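Small Purchases at the Westerberg Indoor Market: A Survey of Student Shoppers

3. Method

The survey was carried out in December at the Westerberg indoor market, which lies a short walk from the Fernedden campus. A printed questionnaire of 13 items was handed to shoppers as they left the building. In total, 200 forms were given out and 130 were returned in a usable condition. Forms with more than two blank answers were set aside.

Respondents were asked what they had bought, how much they had planned to spend, and whether the purchase had been decided before entering. For the purposes of this report, a small purchase is any single item costing less than a cafeteria lunch. Hair ties, bracelets, key rings and similar accessories were grouped under one heading.

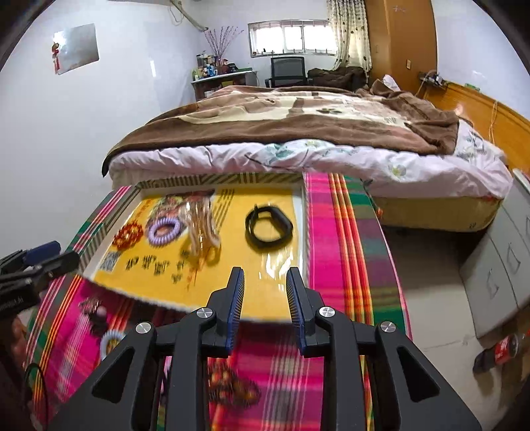 The group also recorded the time of each visit. Most student visits took place after 4 p.m., when classes at Fernedden had ended. Earlier hours were covered less well, and the results for mornings should be read with care.

4. Results

Accessories were the category most often bought without a plan. Food was more often planned, although several respondents wrote that they had entered for one item and left with others. Price was named as the main reason for buying, followed by the wish to find a gift. Few respondents compared prices between stalls - a result the group did not expect, as the stalls stand close together.

5. Limits of the Study

The sample came from a single market and a single month. Holiday shopping is likely to have raised the share of gifts. A second round at the Trallesik street market was planned but could not be completed before the end of term. The questionnaire and the table of coded answers are attached as Appendix A and Appendix B.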